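May 30, 2020 -- Skidmont stage notes

Ran the Grisard laugh-meter over the Totstead comedy night tape again. It logs 157 laughs. I don't believe it. Chair scrapes still trip it, and one cough in the second set scored higher than the closing joke. Raised the cutoff to 85 and lost most of the opener, who did fine on the night.

Joseph wants this in the foyer by September. Too soon, I think. Next: rerun at 3072 samples per window, claps marked by hand first. 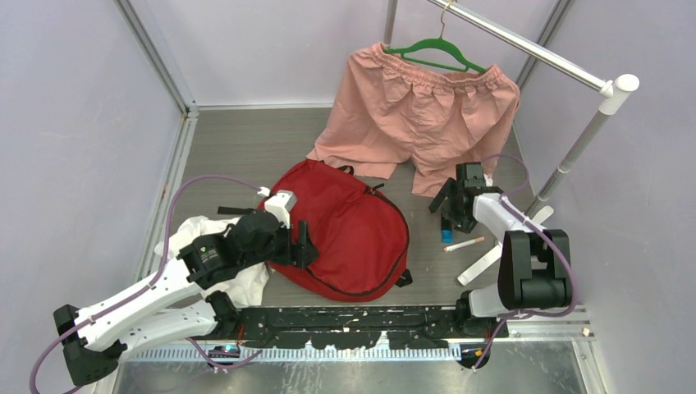 Pink shorts on green hanger, rail with white elbow joint.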